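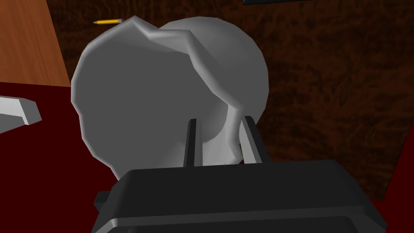
Clodus is a method for training robot grasping policies on objects of irregular shape, using simulated views from a wrist-mounted camera and a measure of shape change at the point of contact. It was developed by Märta Torvik and Phúc Phùng and released as a research code base with a technical report dated 11 Aug 2022. The method belongs to the family of learned grasp correction methods, in which a first grasp is proposed by a separate planner and then adjusted in small steps as the gripper closes.

Background

Grasp planners for parallel-jaw grippers commonly look for pairs of opposing surface points at which two fingers can press with little risk of slipping. Such pairs are easy to find on boxes, cylinders and other regular forms. On folded, lobed or creased objects the surface normal can turn sharply over a few millimeters, and a small error in hand position may place a finger in a recess or on a ridge.

Two approaches were in use before Clodus. The first added tactile sensing to the fingertips and corrected the grasp after contact. The second sampled many candidate grasps from a scanned model and kept those that held up under random shifts of the hand. The first needs extra hardware, and the second needs a fairly complete model of the object. Torvik and Phùng proposed using the last part of the approach, during which a wrist camera sees the near side of the object at close range, as the main source of correction.

Method

The policy takes three inputs: a color image from the wrist camera, the distance between the fingers, and the last four commanded hand motions. It gives a change in hand position, a change in hand rotation about the approach axis, and a closing speed. No depth image is used. The authors report that depth readings from the camera type they had in mind become unreliable at the short range where the correction takes place.

Training takes place entirely in simulation. Objects are stored as low-polygon meshes, and most are rendered in a single light gray, so that shape has to be read from shading alone. The gripper remains in view at the lower edge of the camera image throughout, which lets the network relate the object outline to the fingers without a separate calibration input. Surroundings are varied between episodes. Work surfaces are drawn from a small group of wood textures and flat colors, and everyday items such as a pencil may lie close to the target. In many late-stage views the target fills most of the image and hides much of what lies behind it.

The central element is a term called the fold loss. For each simulated grasp, the mesh patch under each finger is compared with a flat reference patch of the same area. The difference in normal direction, weighted by contact pressure, is added to the training objective. A policy trained with this term tends to move the fingers away from creases and toward broader faces, even when the crease lies nearer to the center of the object. The weight of the term is raised in stages during training. The report states that a high weight from the start caused the policy to avoid closing at all.

Training set

The object set is known as Hendlow. It holds 1,965 meshes, most of them produced by applying random pinches, bends and dents to simpler base shapes, and the remainder taken from hand-sculpted models made by Åsmund Haugland. A further 38 meshes are held back for testing. The test meshes were selected for having at least one deep fold that crosses the likely grasp region, and none shares a base shape with the training meshes.

Each training object is placed on a work surface in a stable resting pose found by dropping it from a low height. Poses from which no collision-free approach exists are discarded. Mesh scale is drawn at random within limits set by the opening of the gripper.

Results

Evaluation consisted of 2,164 simulated grasps on the held-back meshes. A grasp was counted as successful if the object was lifted and stayed between the fingers during a fixed shaking motion. The full method held the object in 81 percent of trials. The same network without the fold loss reached 69 percent, and the unadjusted planner reached 58 percent.

Most of the gain came from objects with two or more lobes. On nearly convex objects the three systems were close to one another, and the unadjusted planner was slightly faster, as it made no corrections before closing. Failures of the full method fell mainly into two groups – grasps in which the object rotated about the line between the fingers during the lift, and grasps in which one finger touched the object early and pushed it out of reach.

A smaller test on a physical arm used 100 grasps on plaster copies of some of the test meshes. The success rate was 72 percent. The authors attribute the lower figure to friction, which was set too high in the simulator, and to shadows on the lower part of the objects that had no counterpart in the training images.

Later work

Malathi Pisharody and Stellan Öberg extended the method to soft objects under the name Kristiansen. In this version the mesh patch under each finger is recomputed at every simulation step, and the fold loss is applied to the deformed shape. Training time increased roughly sixfold. The gain over the rigid version was clear for thin, folded objects and small for thick ones.

Zolleck, a separate code base, replaces the random pinches of the Hendlow set with creases placed by a second network that is trained to make the grasping policy fail. Results for Zolleck are not directly comparable with those of the original report, as the shaking motion used in its evaluation is longer and includes a half turn of the wrist.

Limitations

The method assumes a rigid object and a two-finger gripper with parallel motion. It does not choose the initial grasp and cannot recover from a proposal on the wrong side of the object, because the correction range is limited to 2.5 cm in each direction. Transparent and mirror-like surfaces were left out of both training and testing. The fold loss also takes no account of mass distribution, and the report lists this as the likely cause of the rotation failures noted above.

See also
Antipodal grasp
Domain randomization
Eye-in-hand camera
Visual servoing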